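MEDIA RELEASE
For use from Friday

Folding service Onon drops "perfect fold" claim, asks the rest of the trade to do the same

Onon, the wash-and-fold business run by Mirkus, will take the words "perfectly folded, every time" off its bags, vans and website in June. The company says it no longer believes the claim, and doubts that anyone else in the trade can stand behind theirs.

The change follows an in-house review of 455 customer comments. Of those, 30 were complaints about folding, and most of the 30 were about the same few kinds of clothing: skirts, loose trousers and anything else gathered at the waist. Shirts and towels hardly came up.

"We have been selling a picture of a shirt," the company said. "People send us everything else in the drawer."

Elastic waistbands are the main culprit. A gathered waist pulls the cloth in at one end while the other end spreads out, so the two halves never match up the way they do on a folding chart. Most charts start by telling the reader to lay the garment flat and square. Onon's view is that anyone who has tried this with a full white skirt on an ordinary desk will know how much use that advice is. 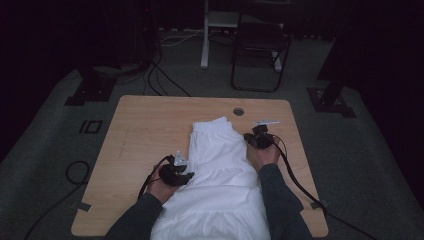 The company is also wary of the folding boards, clips and storage dividers now sold to households on the promise of a tidier cupboard. Its staff tried 2 folding boards during the review and went back to using a bare tabletop. Both boards were fine for T-shirts. Neither was much help with soft fabric that bunches as soon as it is moved.

From June, Onon will sort clothes into two groups. Garments that hold a crease will be folded as before. Garments that don't will be folded into a soft bundle, waistband inside, and packed on top of the bag so nothing heavy sits on them. Customers who would prefer a hanger can ask for one when they book, at no extra charge.

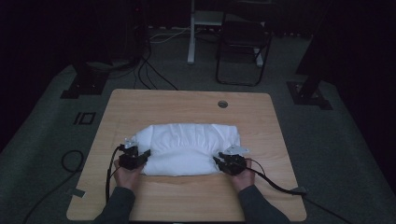

Onon is not calling the bundle a new method. Plenty of households have been doing it for years and nobody gave it a name or a colour-coded box. It will leave some wrinkles, and the company would sooner say so on the label than have customers find out when they open the bag. Thin white cotton will still need an iron if it is going to be worn somewhere that matters.

There is some doubt inside the business too. The Šimek depot, which handles the largest share of Onon's household work, has asked for the 2 groups to be looked at again at the end of winter. Staff there point out that a bundle done in a hurry is just a heap – and that a busy afternoon is when most of the bags go out.

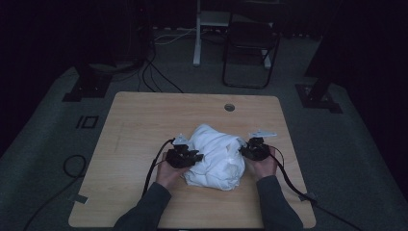

Mirkus has agreed to that request. It has also told the Grivamen depot to hold off on ordering new labels until the results are in. If complaints about skirts and trousers haven't dropped by then, the bundle will go and those items will be hung by default.

Prices, pick-up times and the booking page stay as they are. Bags already printed with the old wording will be used up at the counter, with a sticker over the claim.

ENDS

Media enquiries: Mirkus front office, weekdays, 9 am to 4 pm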